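2026-05-17, Addale workshop, glue bench

Hide glue, batch four. Soaked the Marsden pearls overnight in cold water, 600 ml this time, as batch three set like a school custard and smelled worse. Heated to 60-something on the old pot, whose dial is a matter of opinion. The second thermometer said 70. Turned it down and sulked.

Test joints on maple offcuts from Akwood, planed, no toothing. Rubbed joint, no clamps. Open time was 43 seconds before it skinned over, which is plenty if you have already decided where the piece goes. I hadn't. Joint two is therefore a colourful little monument to indecision and has gone in the stove bin.

Warmed the next pair under the lamp first. Much better behaved. Left them on the rack with the pot lid off and the window shut, the draught having had its fun.

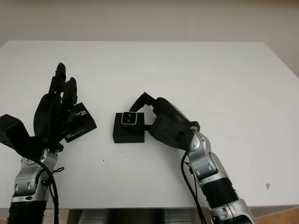
Nga Ông reckons the skinning is down to a cold shop more than the glue, and would add a pinch of urea before blaming Marsden. Fair. I had already drafted the complaint.

To do: urea, 40 g jar, label it this time. Break joints three and four in June. Ask Gultivden for their grey maple ends before somebody burns them.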